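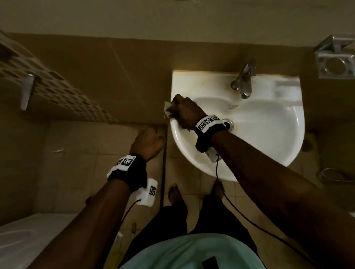 Can one set of wrist recordings be used to compare two different grippers?
One set is enough, as long as both wristbands stay in the same position for the whole session and the markers face up. The Motport controller replays the same hand paths for each gripper you load.

Section 4: Comparing grippers on household tasks

Use this section to compare the Hultell two-finger gripper with the Okabe soft gripper. You need the Motport controller, both wristbands and the head camera.

Recording the task
1. Strap a wristband on each wrist with the marker panel on top. The strap should not slide when you turn your hand.
2. Connect the cable from each wristband to the controller.
3. Let each cable hang with enough slack to reach the far side of the work area.
4. Start the head camera and look at both markers until the controller beeps 2 times.
5. Pick up the objects for the task and hold them where the head camera can see them.

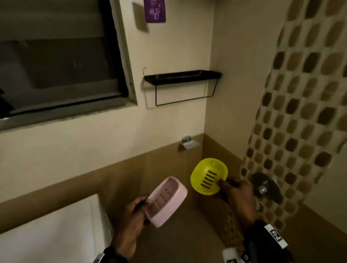

Figure 4-1. Pink and yellow soap dishes held out, one in each hand.

6. Do the task at your normal speed. Record 12 repeats and save them under one task name.

Note: Thin, hard items and soft cloth should be saved as separate tasks. The soft gripper uses a different closing setting for each.

CAUTION: Keep cables clear of your feet. Do not put the wristbands or their housings under running water.

Recording a wiping task
1. Hold the fixture with one hand and the cloth with the other.
2. Press the cloth against the rim and wipe along it.
3. Keep your head over the work – if a marker is out of view for more than 2 seconds, the controller drops that repeat.

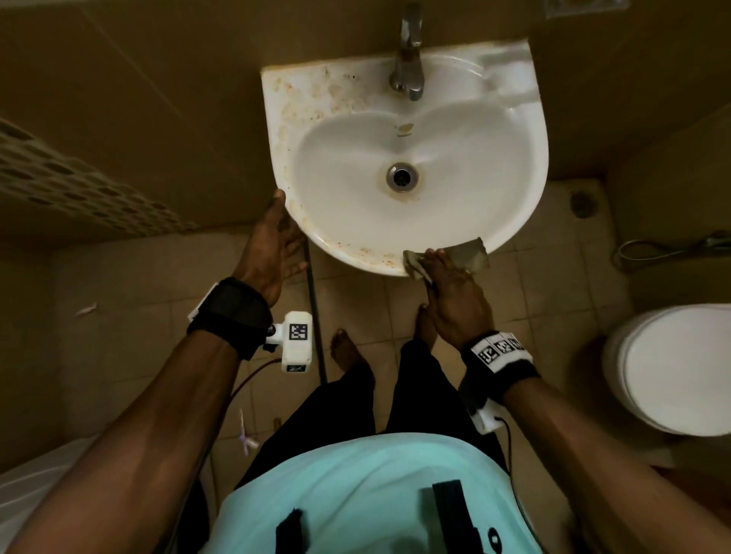

Figure 4-2. Wiping the basin rim, left hand on the opposite side.

Running the comparison
1. Open Gatisach on the controller and choose the task name.
2. Select Hultell in slot A and Okabe in slot B.
3. Run slot A first. Swap the gripper with the arm powered off, then run slot B.
4. Open the Results page and check the grip loss and contact time columns.

Note: Contact time is only shown for wiping tasks. If the column is blank, check that the task type was set before recording.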